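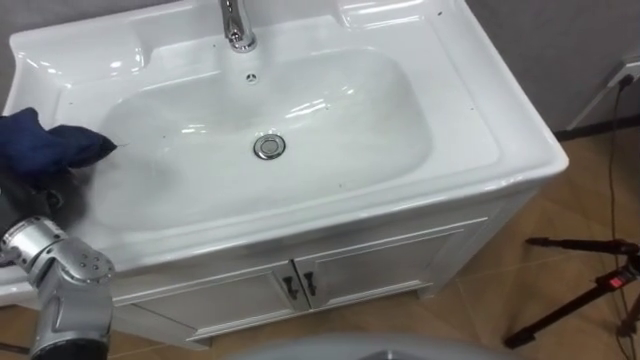 According to Rhonda Melnyk, the arm should never have been allowed to finish the episode: once the measured contact force stopped agreeing with the commanded force, everything recorded after that point was wrong, and the controller had enough information to know it. Her comment on the first release is the reason the fault now has its own column in the index.

Pirnance Basin Wiping, force fault subset
Data card, revision 4
Last changed: 2023-11-06
Maintainer: Hui-mei Fang

Summary

This subset holds the wiping episodes in which the wrist force reading drifted during contact. The task is to wipe a ceramic washbasin with a folded or crumpled cloth held in the gripper. Episodes without the fault are in the main Pirnance release and are not repeated in this one.

The fault

The force-torque sensor is zeroed at the start of each episode, with the cloth already gripped and the arm clear of the basin. In controller builds before Stavley 9, the zeroing routine could run while the arm was still settling. The stored offset was then wrong for the whole episode. With the offset in one direction the arm pressed too lightly and the cloth skated over the surface. With it in the other direction the arm pressed harder than commanded, and the force limit of 40 N was applied to a number that was too low.

The second case is the safety matter. The limit was checked in software against the corrected reading, so a bad offset moved the limit along with it. The joint torque limits are separate and were not affected. They stopped the arm in 4 episodes, all of them on the steep part of the basin wall. No person was inside the work area. One basin was chipped at the rim and replaced.

Cause and fix

Deok-su Wang traced the problem to a missing velocity check. The routine waited a fixed time after the last motion command and did not read joint velocity. Stavley 9 waits until all joints are at rest, takes two offset readings, and refuses to start if they disagree. The force limit is now also checked against the raw reading.

Files

index.csv — one row per episode
force/ — wrist readings, raw and corrected, sampled at 1000 Hz
video/ — head camera
joints/ — position, velocity and torque
notes/ — operator notes, plain text

Columns added in this revision

offset_error: difference between the stored offset and the one recomputed from raw data, in newtons. Blank if it could not be recomputed.
fault_onset: first sample where contact is detected. The offset was wrong before this, but it had no effect on the motion.
stop_type: none, operator, torque.

Known problems

Force and video clocks are not synchronized in hardware. Alignment is done on the first contact peak and is poor where the first contact was light.

The field wipe_complete was set by the script when the path ended. It does not mean the basin was clean. Do not use it as a success label.

Operator notes from April are missing for the Oakley cell. Zachary MacPherson is checking whether a copy exists.

Use

Suitable for fault detection and for testing force limit logic offline. Do not train a wiping policy on these episodes. Do not replay the joint trajectories on hardware — the corrected force values in them understate contact in an unknown share of cases.

Before running any build older than Stavley 9 on a physical arm, apply the raw limit patch in notes/patch.txt and keep a hand on the stop button during first contact.

Reports of mislabeled episodes go to Hui-mei Fang with the episode ID and the sample number.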